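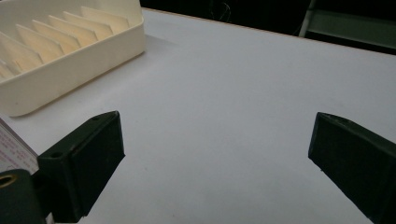
Notes for the August talk – shared kitchens session, second slot after lunch. Keep it under half an hour. Darius runs the slides.

**Opening**

Say who we are and what the kitchen is. Third floor at Irkine, one sink, 34 people with a key. Most of them eat there. No dishwasher, and we're not getting one.

Last year's survey brought in 581 comments. 200 of those were about the sink and what piles up next to it. Pause there, people usually laugh.

**What was wrong**

- Dishes dried flat on a towel. The towel was never changed.
- Plates stacked while damp, so they smelled.
- Lids went missing. Emanuel has the story about the soup pot, let him tell it if he's in the room.
- Everyone had their own idea of where a clean cup goes.

Don't spend long on this. The audience has the same kitchen.

**What we changed**

Counter first. We cleared it and kept it clear for two weeks before buying anything. Sebastian wanted to order shelves on day one – mention that we talked him out of it, he won't mind.

Then one rule: if it's dry, it goes in the cupboard before you leave the room.

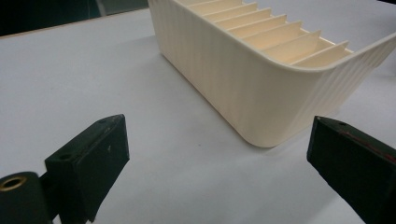

Storage came last, and we spent less than people expect. The budget was 800 for the whole room and most of that went on the new faucet. For plates and lids we wanted things standing on edge, one to a slot, so you can pull out the one you need. Plain cream plastic with upright dividers does that job. Point out the rounded corners and the smooth inside, both easier to wipe. The ribbing on the outside needs a brush now and then.

Ask the room: who has a drawer full of lids? Wait for hands.

**What didn't work**

- Labels. They peeled off in the steam.
- The cleaning rota. Ville made a good one and it lasted a month.
- Deep bowls. They don't fit between dividers, so they go upside down on a mat. Still looking for something better.

**Questions likely to come up**

Cost: see above, give the one figure.

Who empties it: whoever needs the space.

Would it work for a bigger group: don't know. Cosmin is trying the same setup at Buvard, send them to him.

Handout is by the door. Leave the last slide up with the email address on it.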